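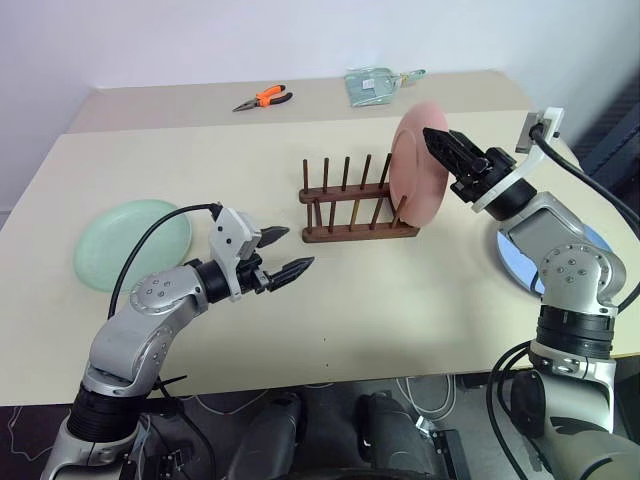

May 27, 2023

Plates

Up late, no milk, tea black. Meant to do the whole kitchen before Effie comes for her boxes, did the rack and then sat down. Typical.

Pink plate is in the rack, right hand slot. Green one still lying flat on the table, haven't decided. It's the glassy looking one and I'm scared of chipping it on the dowels. Liesl says just put it in, that's what a rack is for. Easy for her to say, she didnt pay for them.

Like the dark wood against the pale table though. Better than the wire thing I had in Musville, that went rusty in a month.

To do - ring Farzad re the shelf. Return the Wurby mugs, 3 of them, wrong size. Find the reciept first!! Might be in the drawer with the batteries, might be in my other coat.

Azadeh wants the green plate for her cake on her birthday. Said yes without thinking. So it'll need wrapping anyway, leave it out then.

Bus in 20 minutes, shoes somewhere. More tonight if I'm not to tired.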